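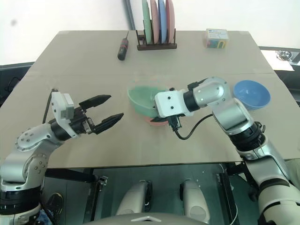

Tillar says new planner cuts robot stalls, but offers little to check

Monday, August 17, 2026

Tillar released version 11 of Truder, its motion planning software for two-armed robots, and says the update will end most of the long pauses that users have complained about since last November.

The main change is in how the planner handles contact. Older versions treated a gripper touching a dish as a near-collision and often stopped to replan. The new one lets the arm keep moving while it works out whether the touch was intended. Tillar says it ran 3,462 tabletop trials, most of them with bowls and plates, and saw 112 stalls.

That sounds good. The company did not say how many stalls the old version had on the same tasks, or how long a pause had to last before it counted as one. It also left out runs in which a person stepped in to move an object — a choice that could hide a lot.

"We'll put out the logs when they're cleaned up," said Jaqueline Beltrán, who leads planning at Tillar. She gave no date.

Dilruba Chowdhury, a controls engineer at Arellano, has used Truder on and off for two years and is waiting before she upgrades. "Stacked bowls are where it gets hard, and they've lumped those in with everything else," she said. "I want to see that number by itself."

Mukudwood, which sells a competing planner, declined to comment.

The update is free for current license holders. The contact feature is off by default, and the release notes call it "experimental" — a word that does not appear in the announcement.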